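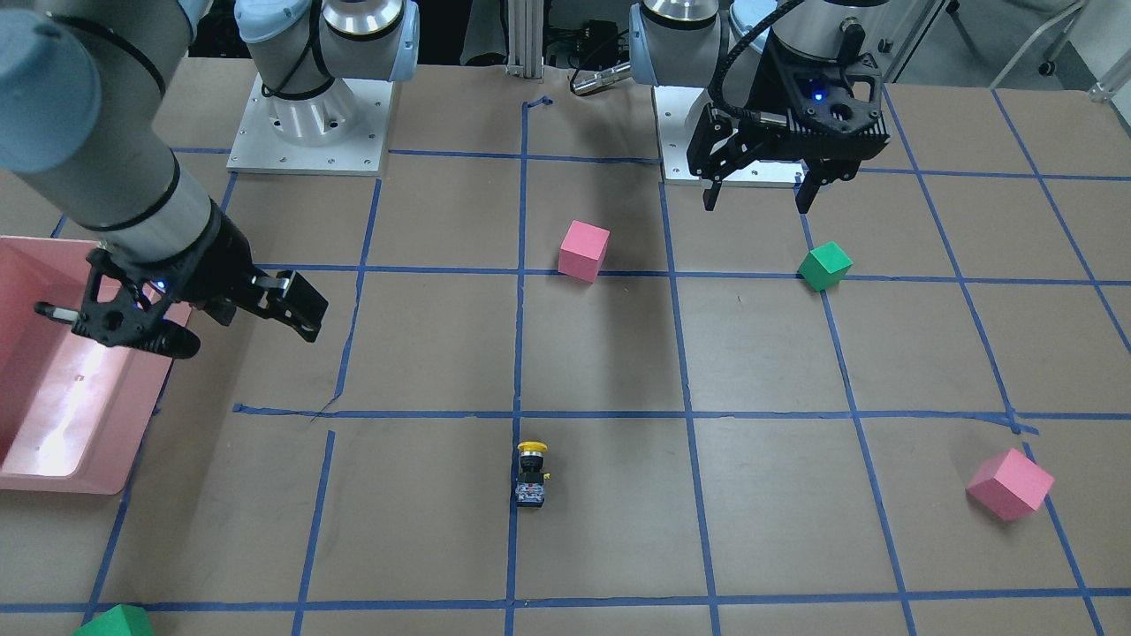 Slide 1: Blue tape, foam cubes, pink bin.

Speaker notes: "Put It in a Square"
By Princess Ignacio
March 26, 2021
16 shares | 2 comments

Hi everybody, thanks for having me back in Sidville. Leave slide 1 up while people find chairs.

So I'm going to talk about tape for a while. Blue tape on a work table, the kind you can buy in any hardware store, and what happens to the way you work once a table has squares on it. (Okay, rectangles. Somebody corrected me on this in December and they were right.)

Ask for hands: who has a table at home that's supposed to be for projects and is really for mail? Wait for the laugh. If there isn't one, keep going.

What I like about a grid is that I can say where something goes. Before, I'd say "put it over there, no, back a bit." Now I say second row, third one in, and we're done. Foam cubes are great for trying this out. They're light, they don't roll, and they don't scratch anything. The little push button with the yellow cap is the same idea in another shape, something small that needs a spot.

Then the bin. Mine lives at the side, every time. I used to move it to wherever I had room and then spend half my day looking for it! A shallow one is nicer than a deep one because you can see what's in it. Point at the pink one on the slide. The glare makes the inside look nearly white, so say "pink" out loud for the people in the back.

Paltomow story goes here, keep it short. We laid out a long bench there, and my first line was crooked, and I measured every other line from it. All of them came out crooked together. Pull the first line off and do it over. You'll be glad.

Now the part I get the most email about, which is what tape looks like close up. Next slide. 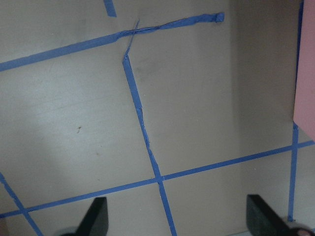 Slide 2: A good crossing, and an end that bunched up.

Let them look a second before talking.

Find the crossing in the lower half, near the middle. Two strips flat against each other, a nice clean cross. That's what we want. Then go up to the long strip and follow it to the right - flat, flat, flat, and then it wrinkles and twists and finishes in a crumpled little lump that sits up off the surface. Things catch on a lump like that. Sleeves, mostly, in my case.

Also mention the thin frayed strand running up from the folded corner, and the ragged edges on the strip coming down. And the slant! The cells are all different shapes from this close. Do I care? A bit. For sorting cubes I'd leave it. For the Dimaculangan layout, where we had 400 labels and each one had its own cell, I'd redo it.

How I put a strip down now:
Tear off more than you need. Stick one end, pull it snug, lower the rest, then run a thumb along it. Trim the end with a blade or scissors. I know tearing is faster, I tear too when I'm in a hurry, and then I get the lump.

If they ask about using marker instead: Mesent tried it, and they still have the marker.

Questions. Remind them the handout is on the table by the door.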